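Home | Features | Household | Fabric Care | Back Issues

Mar 20, 2021
By Ladan Zarei

Red out of the basket

A red garment is the item in a wash load most likely to be handled badly. It gets held back from the white load, washed late, and left in a heap afterward. By then the fabric has taken a set of creases that a quick shake will not remove. Jersey knits recover better than woven cotton, but they recover best when they are lifted out early, opened fully and laid flat before the first fold.

Kianoush Rezaei has spent 30 years in garment finishing, most of them at the Mac an tSaoi laundry, and now trains new staff there. His method for knit shirts begins at the basket. The garment is lifted with two points of contact, one on each side, and held clear of the rim until its weight pulls the folds downward. Only then does he look for the shoulder seams. Searching for seams inside the basket drags the fabric across whatever lies under it, and contrast trim is the first part to pick up lint.

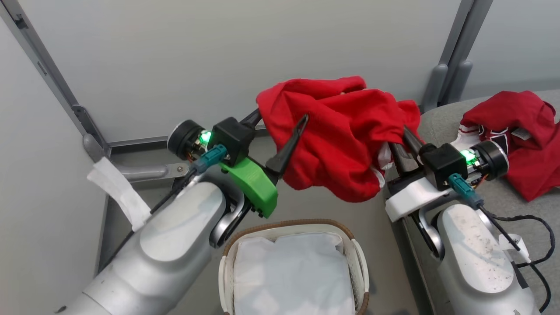 Should a red shirt be turned inside out before it is folded?
Turn it right side out for folding, and keep inside out for the wash and the dryer, where the face of the fabric needs protection from abrasion.

The choice of basket affects the result more than most households assume. A rigid plastic rim with open slats lets air through the sides but can snag a loose knit. A cloth liner prevents the snagging and keeps small items in. It also holds moisture, so it should come out and be dried separately after any load that was put in damp. The Culia, a lined model tested for this feature, has a stated capacity of 30 liters. That is adequate for a single color load, and overfilling it defeats the purpose of sorting.

Rezaei also objects to gripping by the collar. A collar with contrast trim is built from two or more fabrics that stretch by different amounts. Hanging the full weight of a damp shirt from it lengthens the softer one, and the neckline then ripples when laid flat. He grips the body of the garment below the armholes, locates the shoulders by following the side seams upward, and transfers his hold once the weight is supported.

Fabrics with a raised or looped surface need a different approach. They do not slide over themselves, so a bunch stays bunched until it is worked apart.

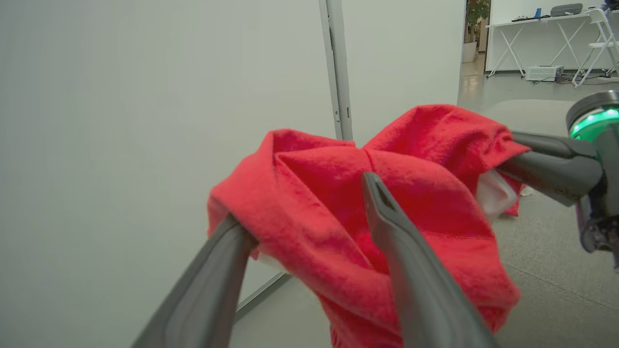
Red fabric gathered in folds, with white material showing at the right.

For these, the recommended order is to find an edge, run the fingers along it to a corner, and then find the neighboring corner. Pulling from the middle of the bundle tightens the creases where the layers cross. White labels and hems are useful markers against a strong color, and they can be used to tell the inside from the outside before the piece is opened.

Storage is the last variable. The Vondura shelf divider holds a stack of folded shirts upright without compressing the bottom layers. The Bondo folding board, sized for adult shirts, gives a consistent width but leaves a hard line down thick fabric if the garment stays on it too long. Rezaei uses neither at home. He folds in thirds on a padded surface, places the heaviest item at the bottom, and keeps reds together until several washes have passed without any color in the rinse water. At Mac an tSaoi that check is written on the load card. He started the practice one August, after a batch of 423 white napkins came out pink.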